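What I learned from writing my first creative brief

October 1, 2024

When I started in marketing, I believed the brief was a formality. Somebody from the client side sends you three lines, you open the design program, and the ideas come. I worked like this for almost two years and I was proud of being fast. Then came the Vidholm campaign, and I had to change my opinion.

Vidholm wanted a small campaign for its new line of kitchen storage. The contact there was Ghizlane Ragab, a very polite and very busy person. On the phone she told me, "We want something fresh, for young families." I wrote this down, I thanked her, and I passed it to our copywriter, Othmane Bouzid, exactly in these words. He asked me what "fresh" means. I said that he would surely find it.

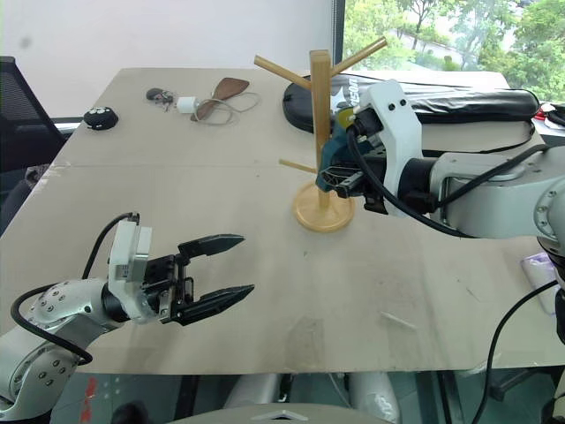
He found it in his own way. His headlines were playful, with some slang, and I liked them very much. Ghizlane did not. For her, fresh was a calm tone with short sentences and a lot of white space on the page. We lost two rounds of corrections on one adjective, and the printer was already asking for the files.

After this I asked Adel Nasr, who was my manager at that time, to show me how he writes a brief. I expected a long document with many tables. He gave me one page. It had the product, the reader, the one thing the reader should remember, the proof for this one thing, and the places where the advertisement would appear. At the bottom there was a line called "What we will not say." I had never seen this line before, and today it is the part of a brief that I read first.

I tried his page with the next client, Kabbaj, and I discovered that the difficult box is the one thing to remember. Everybody wants to put four things there. The sales department wants the price, the product manager wants the new feature, and the director wants the history of the company. My first version had 561 words in total, and Adel sent it back with the comment "please cut until it hurts." The second version had 200. It hurt, but Othmane wrote a good headline from it the same afternoon.

I also learned to write the reader as one person in one moment. "Young families" tells a writer very little. "A father who is looking for a lid at seven in the evening while the pasta is boiling" gives him something to work with. Ghizlane laughed when I sent her this sentence some months later, for the second Vidholm campaign — but she approved it without a change.

One more habit, which I took from Mahmoud Tazi when we shared the Stiro account. He reads the brief aloud to the client before anyone starts to work. The first time I was embarrassed to do this on a call, it felt like being at school. But people hear problems that they don't see on paper. The marketing director at Stiro stopped him at the second sentence and said that the launch had been moved to January, and none of us knew it.
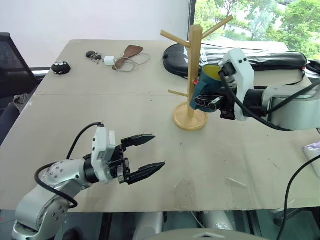 Questions I now ask before I write

Who says yes at the end? If it is a different person from my contact, I try to have that person on the first call.

What did you show last year, and what did you dislike in it? Clients often cannot explain what they want, but they can explain very well what annoyed them.

Which words are forbidden? At Kabbaj it was "solution," and I was happy to agree.

What happens if we do nothing? I ask this one carefully — some people take it badly. The answers are usually the most useful ones I get.

I still write bad briefs sometimes, mostly when the deadline is short and I know the client well. Next time I would like to write about how to give feedback on headlines, because Othmane says that I am still terrible at it.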